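4. Setting up trip logging for your agency's vehicles

I wrote this part of the guide after doing the setup twice at the Pruitt county motor pool, once badly. So it's the order I'd do it in now. You'll need your Istirar admin login, the list of plate numbers, and the signed vehicle use policy. Set aside a morning if you can - I started at 3 p.m. and regretted it.

4.1 Before you touch the settings

1. Log in and open Fleet, then Vehicles. Check the total at the top against your own list. Ours said 142 and the paper list said 144, and the two extras were trucks that had been sold to Baltora township and never crossed off.

2. Give every vehicle a home department. Don't leave any on "General" (I did, and the parks people got emails about the sheriff's vans for most of February).

3. Upload the policy under Documents. Drivers have to open it before their first trip will log.

Note: Elected officials' cars go in as their own group. The public records rules for those may be different where you are, so ask your county attorney first.

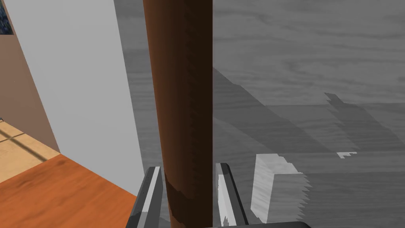
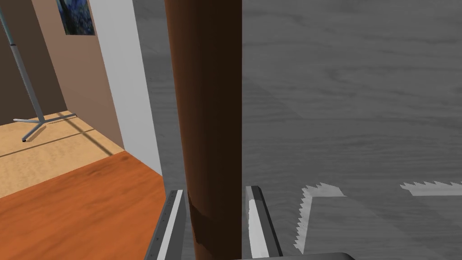
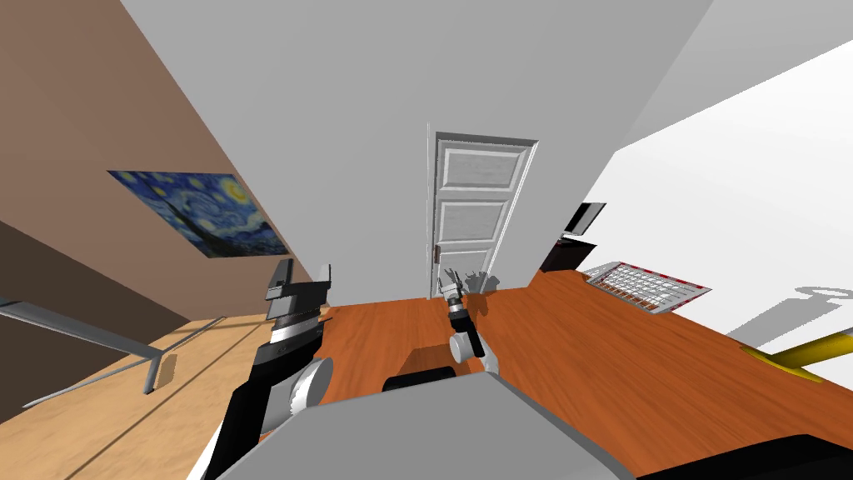
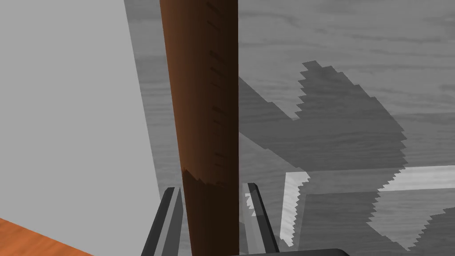

4.2 Permitted hours and after-hours trips

4. Go to Rules and pick New Schedule. Type in the hours your policy allows. If your policy says "normal business hours" and leaves it at that, get somebody to put real times in writing before you go on!

5. Add your exceptions. Snow plows, on-call inspectors and the animal control van all need one, or you'll get an alert every time they do their jobs. We ended up with 44 exceptions, which sounds like a lot, but the first week without them gave me some 191 alerts and I read every single one.

6. Set who gets the alerts. I'd send them to the department head and one person in the clerk's office - two people, so that a vacation doesn't leave a pile of them sitting there.

Caution: Saving a schedule applies it right away, to trips already in progress too. Save it before the first shift goes out.

4.3 The monthly report

7. Under Reports, choose Council Summary. The plain version shows trips by department with no driver names, and that's the one Skenska wants for the public packet.

8. Run it once by hand and read it through before you turn on automatic sending. Look for vehicles with zero miles. In our case it was mostly trackers that had come unplugged, plus one sedan sitting behind the library with a flat.

9. Turn on automatic sending and pick a day early in the month.

If the report comes out blank, go back to step 2 and look for a vehicle with no department.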